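Published in May
By Ľubica Jelínek and Romana Hájek

4. Attendance and illness after the Geldale final

4.1 Study group and recruitment

The survey group was drawn from season ticket holders of the Geldale football club who travelled to the cup final at Dranholm. The club's ticket office passed on our invitation by post, and 400 supporters returned a signed consent form. Of these, 215 had travelled to the match by coach and the remainder by train or private car. Children under 16 were left out, as were stewards, players and catering staff, whose contact patterns on the day differ from those of ordinary spectators.

Each person filled in a paper questionnaire covering the journey, the seating block, time spent in the concourse at half-time, and any visit to a pub or cafe before or after the match. A second questionnaire asked for symptoms in the fortnight that followed. Fever, cough, sore throat and loss of smell were recorded by day of onset. We did not ask for the result of a home test, as these were hard to come by in Geldale at the time and the answers would have favoured those with a relative in the health service.

4.2 Blood samples

Blood samples were given by 124 members of the group at the Pavomgate clinic. Samples were spun on the day of collection, stored frozen and tested in a single batch to avoid drift between runs. Results close to the cut-off were repeated once, and the second reading was taken as final. The laboratory staff were not told which samples came from coach passengers.

Antibody results were matched to the questionnaires by a study number only. Where the two disagreed, for instance where a person reported no symptoms but tested positive, the blood result was used for the infection outcome and the questionnaire for the illness outcome. The two outcomes are reported separately throughout.

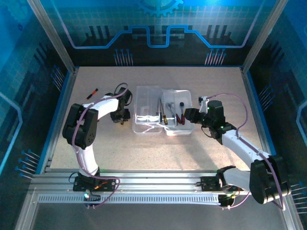

Figure 3. Bench workcell.

PAVOMGATE, May

4.3 Travel and seating

Time on the coach was the strongest single predictor of infection in the adjusted model. The median coach journey from Geldale to Dranholm lasted longer than the match itself, and most windows were reported as closed on the return leg. Seating block inside the ground had a much weaker effect, and the effect disappeared once travel was included. This agrees with the earlier work of Baláž on indoor and outdoor exposure at league fixtures, although that study relied on symptoms alone.

Half-time behaviour was harder to measure. Supporters were asked whether they had queued in the concourse, and for how long, but the answers were given several weeks later and clustered at round values. We therefore reduced this item to a yes or no variable. Queuing carried a small added risk in the coach group and none that we could detect among those who came by train. The interval around the second estimate is wide.

Pub visits of more than 60 minutes were entered as a separate term. They were strongly linked to coach travel, since three of the supporters' coaches stopped at the same pub on the way home, and the two effects cannot be fully pulled apart with a group of this size. A model without the pub term gave a larger estimate for the coach and a slightly worse fit.

4.4 Limits of the data

The group was made up of people who chose to reply. Those who had been ill may have been more willing to take part, which would push the overall infection rate upwards. It is less clear that this would alter the comparison between coach and train. Infections picked up at home or at work in the same fortnight could not be told apart from those linked to the match, and no estimate of the total number of cases among the crowd is attempted. The household contacts of the travelling supporters are dealt with in Section 5.

Correspondence: Ľubica Jelínek, Pavomgate clinic | © The authors | Back to top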